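How to Follow a Nomination Through the Senate

I love this stuff, and I promise you can too! Most people hear that a nominee is "stuck" and have no idea where to look. Everything you need is public and free, and once you get the hang of it you can check on a name in the time it takes to drink a coffee.

Start with the name. Go to Congress.gov, pick "Nominations" in the search menu, and type the last name only (middle initials trip people up). Each nomination has a number that starts with PN. Write that number down - you'll use it for everything else.

Next, open the nomination and find the "Latest Action" line. If it says the nomination was referred to a committee, go to that committee's own website and look at the hearing schedule. Ambassadors go to Foreign Relations, judges to Judiciary, and so on.

Now the fun part, the Executive Calendar! Once a committee reports a nominee, the name usually lands here, and the Senate posts a fresh copy each day it's in session. Search the PDF for the last name. When I started in February I was following 27 names, and 11 of them were already on the calendar without my knowing it.
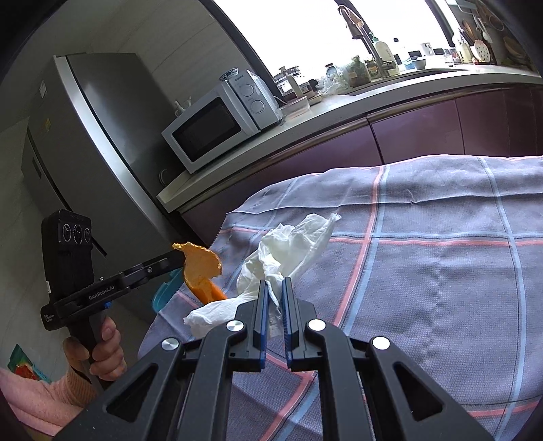
Keep a simple log with four columns: PN number, office, latest action, and the date you checked. I update mine every Friday over lunch, and it has grown to 102 rows (yes, I'm hooked).

Last step: if a vote happens, look under "Roll Call Votes" on Senate.gov. Plenty of nominees go through by voice vote or unanimous consent, so if you don't find a roll call, go back to the nomination page and read the full list of actions.

Posted by Saron Admasu, 25 April 2018

Contact | © 2018 Hatumden Civic Notes | Back to top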